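The drawer finally gets emptied

We moved from Altside to Breltley in August, and I brought the drawer with me. Not the furniture, the contents. I tipped the whole thing into a grocery bag, tied a knot in it and told myself I'd sort it out at the new place. Then I put the bag in a new drawer and it sat there for months. Oops.

So this was the week! I've been on a bit of a tear with the apartment anyway (the hall closet is done, the spice shelf is done, we don't talk about the balcony) and I wanted something I could finish in one evening with a podcast on. I made tea, pulled everything out and started making piles.

The batteries went first. I had 84 of them, which is a ridiculous number for a person who owns two remotes and a flashlight. I only know because the drop-off box at the hardware store on Skamness Road has a sheet where you write down how many you're leaving. The guy before me had written 112, so I felt slightly better.

Next came manuals. I kept the one for the boiler and the one for the Takagi rice cooker, mostly for the page with the water lines for brown rice that I can never remember. The rest are all online and went straight in the paper recycling. I found a warranty card for a toaster I gave to my sister in college!

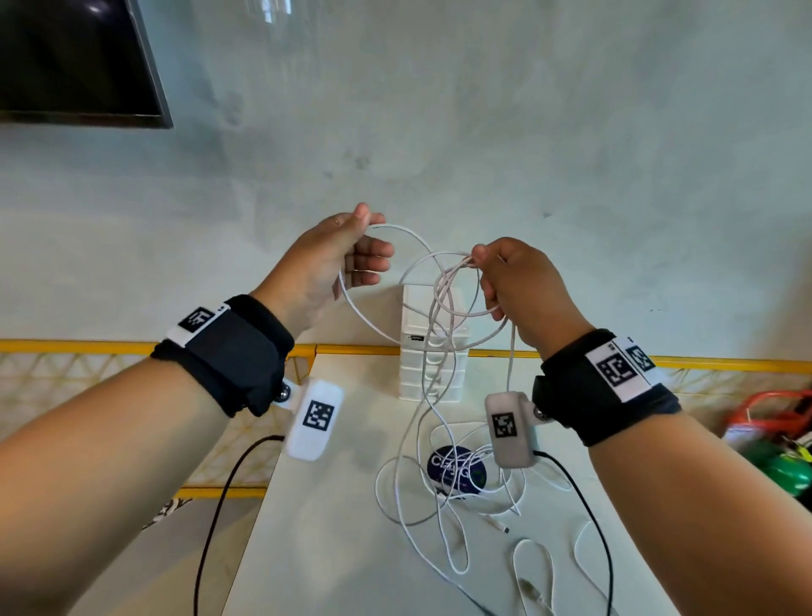
Cables were the part I'd been dreading. My rule was that if I couldn't name what it plugged into, it had to go, and I gave myself one song's worth of time per knot. It's a good rule, although I cheated twice for chargers that looked expensive. The keepers got a loose figure eight and a strip of masking tape with the name on it – phone, speaker, bike light, camera. I've tried those little velcro ties before and I just lose them.

Everything I kept now lives in two shoeboxes on the closet shelf, and the drawer has tape, scissors, takeout menus and a pen that works. I keep opening it just to look (my husband has started doing it too).

A couple of you asked last time about the old phones. I had three, and I'm still getting the photos off the oldest one, so those are sitting on my desk for now. It has 355 pictures on it and most of them are of the same cat. I'll do a post on that once I figure out why it keeps quitting halfway through the copy.

Next up is the linen shelf, unless it's warm enough for the balcony.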